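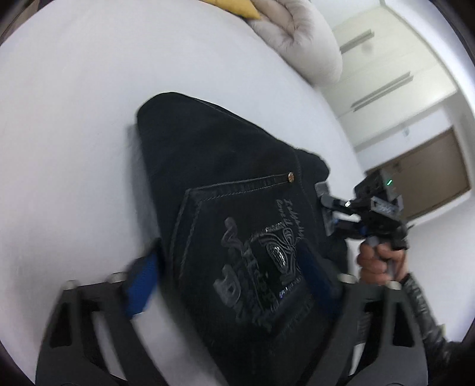 Laundry folding remains one of the household chores least suited to automation, and members of the Talau Home Skills Service ask about it more often than any other. Cloth has no fixed shape, and a machine must judge both where a garment ends and how firmly to hold it. Denim is among the easier fabrics. A pair of dark jeans folded lengthwise on a bed keeps a long straight edge that a gripper can find, although a heavily embroidered back pocket adds thickness on one side and should be laid face up.

## Current position, by chore

- **Folding:** Trousers and towels are feasible with a person in attendance. Fitted sheets are not.
- **Vacuuming:** Suitable for unattended use on hard floors. Lift cords and fringed rugs first.
- **Dishes:** Loading by machine is not recommended for glassware.
- **Sorting by colour:** Reliable in good light. Navy and black are still confused.

## Preparing clothes for folding, by hand or by machine

1. Empty all pockets and close zippers.
2. Work on a smooth, light-coloured surface. Dark garments show clearly against a white sheet.
3. Match the outer leg seams and lay one leg over the other.
4. Press the fold flat with the palm, working from the waistband to the hem.
5. Keep bulky bedding well back from the working area.

Lucrezia Sanna, who maintains these pages, timed a practised adult folding 20 pairs of jeans in 12 minutes. No machine tried by the Service to date has matched that rate. Households considering a purchase are advised to request a demonstration using their own clothing.

Delicate knits should continue to be folded by hand. Guidance on ironing is kept on a separate page and was last revised in June.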